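Pre-Session Checklist with Comments: Hand-Guided and Remote Teaching, Bag and Bottle Tasks
Grirow workshop, counter station. Revised 19 April 2023.

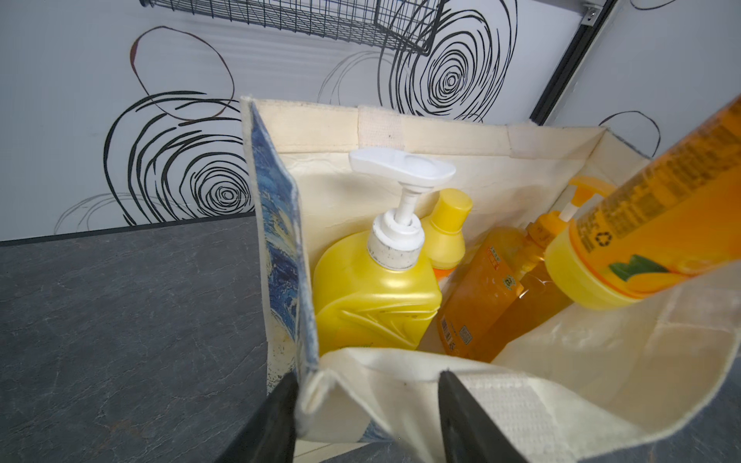

Use this list before every teaching session at the counter, and again if the arm has been powered down or the station has been left for more than an hour. Items are marked OK, FIX or STOP. A STOP means the session does not start. Comments under each item come from the last inspection round and from operators' notes, and they stay on the sheet until the item has passed twice in a row.

The list covers both ways we teach at this station: moving the arm by hand, and driving it from the Fivato remote handles. Where an item applies to only one, it says so.

SECTION A. AREA AND COUNTER

A1. Counter wiped and dry on both sides of the bag position.
Result: OK
Comment: Soap film is the usual problem here. It is hard to see on the dark stone pattern, so run a dry hand across it. A bag that slides during a demonstration spoils the demonstration, and the operator tends to chase it with the arm.

A2. Wall fixtures near the work checked for clearance.
Result: FIX
Comment: The wire basket is the first thing the wrist can meet on the way up. Move the arm slowly to the top of its intended path with the gripper closed, then with it open. Look at the elbow as well as the wrist. Two operators have now written that they watched the fingers and forgot the elbow. Marked FIX until the upper limit in the Swai controller is set lower for this station.

A3. Screws and brackets on the wall rail tight.
Result: OK
Comment: Finger tight is not tight. Use the driver.

A4. Floor clear where the operator stands, including the cable from the remote handles.
Result: OK
Comment: Cable now runs under the mat. The old route went across the walkway.

A5. Standing line taped on the floor (remote driving only).
Result: OK
Comment: Replace the tape when the corner lifts. The operator on the handles stays behind it with the arm live. The second person does too.

SECTION B. ARM AND GRIPPER

B1. Stop button pressed and released, arm confirmed to drop out and come back.
Result: OK
Comment: Do this with the arm in a low pose over the empty counter, before the bag goes down. Both stop buttons, the one on the counter edge and the one on the handle stand.

B2. Finger surfaces clean, no splits or loose edges.
Result: OK
Comment: Clean with a damp cloth and let them dry. Pump bottles leave residue on the fingers and the next grip is worse for it. Cleaning between runs is allowed only with the arm stopped.

B3. Finger mounting screws checked.
Result: FIX
Comment: Left finger had slight play at the base. Retightened during inspection. Check again after the next session and sign here if it has held.

B4. Gripper force set to the task value.
Result: OK
Comment: Limit for soft plastic bottles at this station is 28 newtons. Do not raise it to save a bad grip. Open, back off, and take the bottle again from a better angle. The retry is useful data and we keep it.

B5. Speed limit set.
Result: OK
Comment: 200 millimeters per second at the wrist for remote driving. Hand guiding has its own limit in the Swai controller and it should not be changed from the menu.

B6. Wrist camera lens clean and bracket tight.
Result: OK
Comment: Check that both fingertips show in the view. If one is missing, the bracket has turned. Straighten it before recording, as a session with a turned camera has to be thrown out.

B7. Arm moves freely in hand-guiding mode with no drift when released (hand guiding only).
Result: OK
Comment: Let go at three heights and wait. Slow sinking at full reach means the payload setting is wrong. The usual cause is a gripper change that was not entered. Drift at any height is a STOP.

SECTION C. BAG AND BOTTLES

C1. Bag standing open by itself.
Result: OK
Comment: Canvas totes hold up well enough when there are bottles in them and fold as they empty. If the side falls in over the opening partway through, stop the arm, reset the bag by hand and start a new recording. Do not use the fingers to prop the bag open unless that is the task being taught.

C2. Handles laid flat and away from the path of the fingers.
Result: FIX
Comment: This is the item we fail most. A strap lying over the front lip is easy to catch when the fingers straddle the edge, and once a finger is through a handle, lifting will take the whole bag. Lay straps down the outside. If a strap has to stay where it is for the task, the second person watches the strap and nothing else.

C3. Bag checked for frayed edges and loose threads.
Result: FIX
Comment: The printed tote has a frayed edge on the side panel. Trim loose threads before use. It can stay in service as long as the stitching at the handles is sound. Pull on each handle before the session.

C4. Bottles closed, caps and pump heads checked.
Result: OK
Comment: Twist-lock the pumps where they have a lock. Where they don't, keep the fingers off the pump head. Pushing down on one with the gripper sends soap into the bag and sometimes over the lens. Demonstrations should take pump bottles by the body or just under the collar.

C5. Bottles wiped on the outside.
Result: FIX
Comment: The white collar on the yellow pump bottle has grime and scuffs on it. Scuffs are fine. Grime comes off on the fingers, so wipe it.

C6. Contents known.
Result: OK
Comment: Only ordinary soap and dish products at this station. No bleach, no drain cleaner, no spray cans. Anything refilled at the workshop gets a label. If you can't say what is in a bottle, it does not go in the bag.

C7. Bottles arranged as called for in the task card.
Result: OK
Comment: Leaning and overlapping bottles are allowed and wanted for the harder cards. Check that a leaning bottle will not roll out over the edge when its neighbor is lifted. When in doubt, lift the neighbor by hand first and see what happens.

SECTION D. OPERATOR AND SECOND PERSON

D1. Sleeves, lanyards, rings and long hair secured.
Result: OK
Comment: Applies to the second person too.

D2. Roles said out loud before the arm goes live.
Result: OK
Comment: One person moves the arm, one person has a hand at the stop button. They don't swap in the middle of a recording.

D3. No hands in the bag with the arm live.
Result: STOP at first check, OK at recheck
Comment: During the inspection a bottle tipped and the second person reached in to stand it up while the arm was still on. The session was stopped and both people went through this section again. A fallen bottle stays fallen until the arm is stopped. It costs one recording.

D4. Hand position correct (hand guiding only).
Result: OK
Comment: Hold the arm at the grip ring, with the other hand on the forearm link if you need it. Keep hands off the fingers and out of the elbow. People new to this tend to steer by the gripper because it feels direct. Correct it the first time you see it.

D5. Remote handles matched to the arm before takeover (remote driving only).
Result: OK
Comment: The arm will move to meet the handles if they are out of position. Bring the handles to the arm's pose, wait for the steady light, then take over. The first move should be up and away from the bag — a small one, just to confirm the directions are what you expect.

D6. Breaks taken.
Result: OK
Comment: Change operators or rest after 2 hours on the handles. Tired operators grip early and pull sideways, and it shows in the recordings.

SECTION E. RECORDING AND SHUTDOWN

E1. Disk space and recorder clock checked.
Result: OK
Comment: The Garnell recorder stops without a sound when the disk is full. Read the number on the screen before you start.

E2. Failed demonstrations marked as failed.
Result: FIX
Comment: Several drops from January were saved with no mark. Press the fail key at the end of the recording, then write a word or two on the card: slip, strap, tipped, wrong bottle.

E3. Contact with wall, basket or counter written down.
Result: OK
Comment: Includes light touches. If a touch was hard enough to trip the arm, B3 and B6 are done again before the next recording.

E4. Arm parked, gripper open and empty, power off at the wall.
Result: OK
Comment: Never park with a bottle held. When power goes the grip may relax, and full bottles are heavy enough to crack on the floor.

E5. Bag emptied and left open to air.
Result: OK
Comment: Check the inside for leaks. Wash the bag if there is any soap in the bottom.

E6. Recording count entered on the log sheet.
Result: OK
Comment: Finger pads are replaced at 3000 recorded grips, sooner if B2 fails. The count is kept by station, so enter it here and not on the arm's general sheet.

OPEN ITEMS CARRIED FORWARD

A2: lower the upper limit in the Swai controller. No lifts above basket height until done.
B3: recheck left finger after next session.
C2: straps. Stays open until passed twice.
C3: trim threads, pull-test handles.
C5: wipe collar, check the other bottles at the same time.
E2: go back through the January recordings and mark the drops.

Station cleared for use with the restriction under A2.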